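Caderno de bancada, março, 14h20
Projeto Gultum, cozinha de brincar, tarefa do pano

Retomo a comparação entre a política treinada só com demonstrações (a "base") e a versão com o método Kakakhel, que reescreve a instrução em linguagem natural antes de cada bloco de ações. O relatório da Rirnside fala em ganho claro. Li duas vezes e continuo sem perceber de onde vem o ganho, se da reescrita ou do facto de terem treinado mais 2000 passos na variante nova. A tabela junta as duas coisas na mesma coluna. Para mim isso chega para não citar o número em lado nenhum.

Montagem: pano amarelo dobrado à esquerda da bancada, lata, panela pequena e colher como distratores. Instrução única: "pega no pano". Nada de sinónimos por agora, primeiro quero saber se a coisa funciona com a frase mais seca possível.
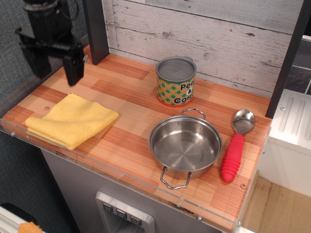 Fig. 1. Dedo da garra por cima do pano amarelo dobrado; lata e panela ao fundo e à direita.

Critério, para não haver discussão depois: conta como sucesso o pano inteiro fora da bancada, seguro pela garra, até ao fim do episódio. Limite de 300 passos. Tocar no pano não conta. Arrastar o pano não conta. O script da Zusex marca sucesso quando a garra fecha com alguma coisa entre os dedos, e com um pano dobrado isso inclui beliscar só a camada de cima e largá-la logo a seguir. Desliguei essa verificação e passo a anotar à mão.

A Anum Ghumman discorda. Diz que, se mudamos o critério, deixamos de poder comparar com os valores antigos. Tem razão, mas os valores antigos também não me dizem nada. Combinámos guardar os dois: coluna A com o critério do script, coluna B com o meu. Ela fica com a coluna A.

Outra coisa que me incomoda é a altura. A política parece ter decorado uma cota de descida em vez de olhar para o objeto. Se for isso, um pano dobrado mais uma vez (mais alto) deve fazê-la carregar demais, e um pano aberto deve deixá-la a fechar no ar. É um teste barato e não o encontro no relatório. Fazer.
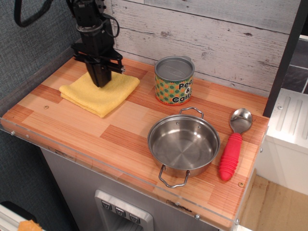 Fig. 2. Dedos da garra a pressionar o pano dobrado.

Olhando só para um fotograma assim, qualquer pessoa escrevia "preensão". Eu escrevo "contacto" e vou buscar a força no registo. Já apanhei nos vídeos de demonstração da Kakakhel um corte exatamente neste ponto, com o plano seguinte a começar já com o objeto no ar. Pode ser só montagem apressada. Mesmo assim não aceito vídeo cortado como prova, e peço que no nosso repositório também não entre nenhum.

Plano para o bloco de hoje: 18 episódios por variante, ordem sorteada, eu sem saber qual das duas está a correr. A Anum troca os pesos a partir da outra secretária. 18 é pouco, eu sei. Com este tamanho, o intervalo a 95% vai ser tão largo que só uma diferença enorme se vai notar. Mas a Rirnside afirma justamente uma diferença enorme, portanto devia aparecer.

Se não aparecer, não concluímos que o método não presta. Concluímos que o tamanho anunciado não se repete na nossa bancada, e passamos ao controlo que falta, a base com os mesmos passos extra de treino. Esse controlo devia ter sido o primeiro a correr. Fica registado que o pedi.

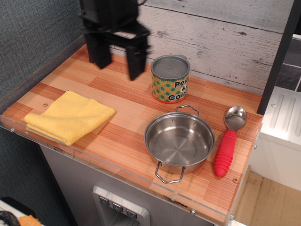 Dúvida sobre os distratores: com a lata, a panela e a colher sempre do mesmo lado e o pano sempre à esquerda, uma política que ignore por completo a frase e vá para a esquerda acerta na mesma. Então o que estamos a medir da linguagem? Nada, acho eu. Proposta: manter a disposição e mudar só a instrução para "pega na colher". Se o braço voltar ao pano, a reescrita da frase é decoração.

A Anum acha que a colher é injusta, o cabo de borracha não entrou nas demonstrações. Pode ser. Nesse caso olhamos só para a direção do primeiro movimento e deixamos a preensão de fora.

Por fazer:
- registo de força alinhado com o vídeo (o relógio da garra anda desfasado, medir antes)
- pano aberto e pano com mais uma dobra
- instrução trocada, mesma disposição
- perguntar à Rirnside pelos episódios excluídos; o relatório fala em "mais de 300" recolhidos e não diz quantos ficaram
- não apagar os episódios falhados, por favor, nem os que parecem falha de rede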